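Handout 7: Learning Two-Arm Cable Sorting from Demonstration
Skutley Laboratory course in robot learning. Revised 9/5/25

Two arms share one work surface, with a blue cable between the grippers and a divided tray behind it.

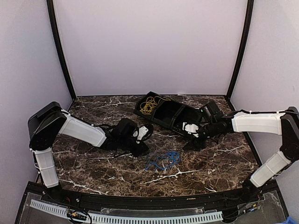

1. The task

A loose cable is to be picked up from the table and placed in a compartment of the tray. Cables are a useful subject for study as they have no fixed shape. A box can be described by its position and the way it faces, whereas a cable may lie in any number of curves and may change shape as soon as it is touched.

The tray is not fixed to a marked position and may lie at an angle. The method must therefore find the compartment afresh in each trial.

2. Training data

The Masta set contains 417 demonstrations, each performed by an operator guiding both arms. Every demonstration is stored as a series of camera views, joint positions and gripper commands. Of these, 57 are held back for testing and must not be used in training, nor for choosing settings.

3. The method

The Akpan policy takes the current view and the joint positions of both arms, and predicts a short run of future movements. Only the first part of that run is carried out before a new prediction is made. Students should note two effects of this choice:

- Movements are smoother than when single steps are predicted.
- The arms respond more slowly to a slip - a longer run makes this worse.

One network controls both arms. An earlier version used a separate network for each, and the arms often closed on the same part of the cable.

4. Result

In 23 trials on the physical arms, the cable was placed fully inside the correct compartment in all but seven. Most of the failures occurred at release, when a loop remained hooked over a gripper finger. A strand left lying across a divider was scored as a failure.

5. Preparation for the seminar

Read the Stakurano report, sections 2 and 3. Bring a written answer, of one page at most, to the following: how should the scoring rule treat a cable that rests partly in the next compartment?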